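Call for participants: breathing exercises at home for adults with asthma

The Patesis Clinic in Mumville is looking for adults with asthma to take part in a study of breathing exercises done at home. The study is led by Zanele Le Roux, a respiratory physical therapist, and is run together with the Motaung Sleep and Breathing Center. Applications close on 16th February.

What the study is for

Many people with asthma still get short of breath in daily life even when they use their inhalers as prescribed. Breathing exercises are often suggested as an extra, but they are usually taught in person, and a lot of patients stop going after a few visits. We want to find out whether a program taught mainly by video call helps people keep up the exercises, and whether it makes any difference to their symptoms and sleep.

We plan to enroll 100 people. Half will start the exercise program right away. The other half will carry on with their usual care for 11 weeks and will then be offered the same program. A computer assigns the groups at random. Neither you nor the study team can choose which group you are in.

Who can take part

You may be able to join if you:

are 18 or older
have had a diagnosis of asthma from a doctor for at least one year
have used a daily preventer inhaler for the past three months
live within 50 miles of Mumville
have a phone, tablet or computer that can make video calls

You can't join if you are pregnant, if you have been in the hospital for asthma in the past six weeks, if you have COPD or another long-term lung disease, or if you are already in another research study that involves treatment. People who smoke now are not eligible. Former smokers can apply if they quit more than a year ago.

What you will be asked to do

There are two visits to the clinic, one at the start and one at the end. Each takes up to three hours. You will do a breathing test (blowing into a tube), walk for six minutes at your own pace, and fill out questionnaires on symptoms, mood and sleep. A nurse will take a small blood sample at the first visit only.

Between visits, people in the exercise group have one video call a week with a therapist and do the exercises on their own twice a day. A session takes 11 minutes. Everyone in both groups keeps a short diary of symptoms and inhaler use. The diary comes on paper or as an app made by Cloteck — you can pick either one, and you can switch later if it doesn't suit you.

Keep taking all your medicines as usual. The study does not replace your regular care, and we will not change your prescriptions. With your permission we will write to your doctor to say you are taking part.

Risks

The exercises are gentle. Some people feel lightheaded or tired when they first try them. The blood draw can leave a bruise. If your asthma gets worse during the study, contact your own doctor first and then let us know. You should have your rescue inhaler with you at every visit and every session.

Payment

Participants who complete both visits receive $300, paid in two parts, one after each visit. Parking at the clinic is free. If you come by bus or train, bring your ticket and we will refund the fare. If you leave the study after the first visit you keep the first payment.

Privacy

Your results are stored under a code number, and your name is kept in a separate file. Video calls are not recorded. Cloteck receives diary entries by code number only. You can leave the study at any time without giving a reason, and it will not affect your care at Patesis or Motaung.

How to apply

Call the study desk at the Patesis Clinic or stop by the front office and ask for the breathing study form. A member of the team will call you back to go through a list of health questions. If you look like a good match, we will mail you the full information sheet and the consent form. Please read both before your first visit — you will have time to ask questions before you sign anything.

Spanish-language forms are available. Tell us when you call if you need an interpreter or step-free access. 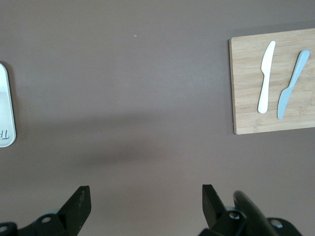 Can I take part if I only use my rescue inhaler now and then?

Only people who have used a daily preventer inhaler for the past three months can join this study. If your doctor has recently put you on one, you can leave your name with the study desk and ask to be told about later studies.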